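April, early, coffee not working yet

Left hand again. Got in before seven so I could have the cell to myself, and the wrist was already making that gritty noise on the first home move. Shut everything down, started over. Second home was quieter but not quiet.

Took the wrist cover off. Two screws, one of them chewed up (me, last time, wrong driver, no need to write that down anywhere else). Ring looked ok. Wiped the old grease out, put new in, less than I wanted to because Somkiat says I always put too much. Cable loop by the forearm had crept in toward the joint so I pulled some slack back out and set the tie again. It needs to stand off from the arm a bit or it rubs when the elbow folds. Same thing we had on the Husell arm for months before anybody looked.

Finger zero next. Thumb fine, index fine, ring finger off by a hair and then off by more after the warm-up cycle. Re-zeroed warm. Should have done that first, always do it warm, writing it here so I beleive it next time.

Log says 281 hours on this hand. The Stovidach people say to check tendons well before that. Oh well. Checked them today. One has a little fuzz on it near the palm, not bad, ordered the spare from Sýkora anyway. They never answer the phone so I sent the email twice.

Then the fruit cell. Somkiat Wattanapong came in at nine with the pose file on a stick and no breakfast, ate mine. Shelf had been shoved over when they did the floor, 13 millimeters toward the door at the front corner and nothing at the back, so it was crooked too. We could have moved the numbers in the file. Moved the shelf. Took two of us and one pinched finger (his).

Head camera calibration after that. Board on the shelf, board on the floor, board back on the shelf. First result was garbage, I had loaded last months file. Second was fine.

Afternoon, basket and grapes work, left hand to the shelf, right hand for the basket. Grapes are the worst thing on that shelf for the fingers and so the best check of the zero. Somkiat on the stop button, me on the laptop. 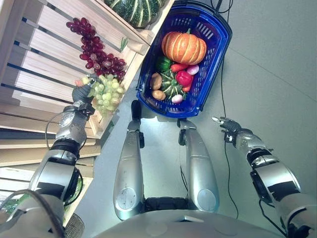
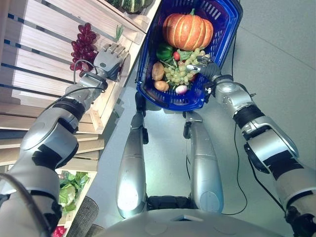

Green grapes in the left hand in the first one, red ones next to the open fingers in the second.

After lunch, what's left

– Grip force on the left is set to the low value again. Somebody put it up to 127 in the config and never said. Could of been me. Put a note at the top of the file with a date on it like a grown up.

– Floor cable. I keep stepping over it and one day I won't. Want the flat cover from the Emia catalog, the low one, or else just reroute behind the post. Ask about the budget, get told no, reroute behind the post.

– Right wrist not opened today. No noise from it, but it's had the same hours as the left, so it gets the same grease. Tomorrow if the big lab table is free.

– Fingertip pads. Clean with the alcohol wipes, NOT the blue spray, the blue spray makes them slick and then we spend an hour blaming software. Put the blue spray in the other cupboard. It will come back, it always does.

– Finger zero again in the morning, cold and then warm, write both down. If the ring finger has wandered overnight then it's the encoder and I'm ordering that too.

– Backup of the pose file. Only copy was on the stick. The stick was in his jacket. Copied it to the shared drive while he was out getting more coffee.

Somkiat thinks the noise was only the grease. I think grease plus the cable pulling at the ring. We argued it for a while, neither of us wanting to take the cover off a second time to find out. Will see what it sounds like cold.

Shoulder is sore from leaning over the torso to get at that one screw. There's a longer driver in the Husell toolbox, go find it before starting on the right side. Also new screws, the chewed one won't survive another go.

Left at six twenty. Forgot my lunch box in the cell. Forgot to log the grease too – do that first thing, before the noise check, tube number is on my hand in pen if I don't wash it off.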